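Section 5. Setting out and sorting the fruit (Risora play kitchen set)

Do section 4 first. Shelf should already be up on its legs and not rocking. If it rocks, go back, one leg is not pushed in all the way.

What you need for this section: the shelf, the colander, the bag of small fruit, a table. A plant or something else tall is nice for the back corner but not in the box.

5.1 Placing the shelf

1. Clear the table and wipe it. Crumbs get in the holes.
2. Put the shelf at the back, in the middle. Long side facing you.
3. Press down on each corner. No wobble, go on.
4. Set the colander on top. Handles wherever, they don't matter yet.

Caution: do not stand on the shelf. Do not let a child stand on the shelf. It holds the colander and the fruit and that is all it's for. 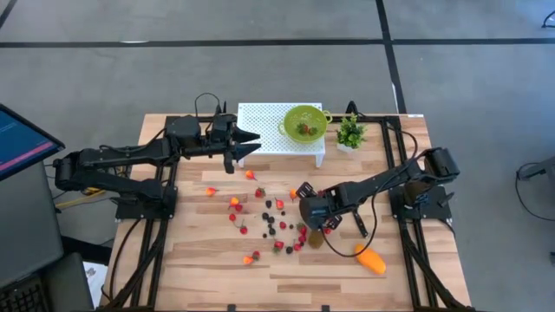 5. Open the fruit bag at the low end and pour slow. They roll. Keep one arm along the front edge of the table or you'll be on the carpet picking them up.
6. Spread them out by hand so none are stacked. Leave a gap between the fruit and the shelf, a hand wide is plenty.
7. Check the bag is really empty. Small ones stick in the bottom seam.

Note: bag and fruit are packed separately from the shelf (carton 718, bag 196). If bag 196 is missing write to Nitevero parts, not the store. Stores don't stock loose fruit.

Note: older sets came with a Latosari bowl instead of the colander. Same steps. The bowl is heavier so put it down before the fruit goes out, not after.

5.2 Sorting by kind

Start with whatever kind is easiest to tell apart. For most people strawberries.

1. Pick out the strawberries, one at a time, into the colander.
2. Next the pears. Lay them down, they won't stand up.
3. Then the dark fruit.
4. Round orange and yellow ones last. These take the longest.

Caution: small parts. Not for children under 3. Not food, do not cook, do not microwave, do not put in with real fruit in a bowl on the counter where guests will bite one. Has happend.

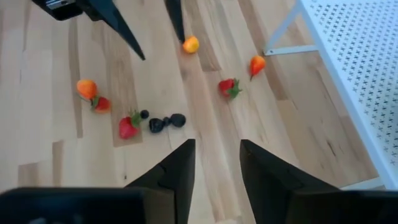 Round fruit is where sorting goes wrong, so slow down for step 4. Color on its own won't do it. The small yellow-orange one could be an apricot or an orange, and the one with yellow highlights could pass for a peach. Pick a name for each before you start and stick to it for the whole round. Pears you can do by shape, narrow at the top with a tiny stem, even when the color runs from orange into red. Strawberries have the spiky green cap. If a child calls the peach an apricot, fine, as long as it goes in the same pile next time.

5.3 Putting away

1. Empty the colander onto the table. Don't tip it straight into the bag, you will miss.
2. Fruit back in the bag, air out, fold the top over twice.
3. Wipe the colander with a damp cloth. Same for the fruit if sticky. No dishwasher.
4. Shelf can stay out. If you're packing it, legs off first, see section 9.

If something is off:

Fruit rolls to one side. Table isn't level. Folded paper under the low leg.
Colander slides. Shelf top is wet or dusty, wipe and dry it.
Leaf cap coming loose from a strawberry. Stop using that one and ask for a replacment, quote bag 196.

Spare colanders and bags: Nitevero parts or the Brandão catalog, back pages.

Next: section 6, the scale.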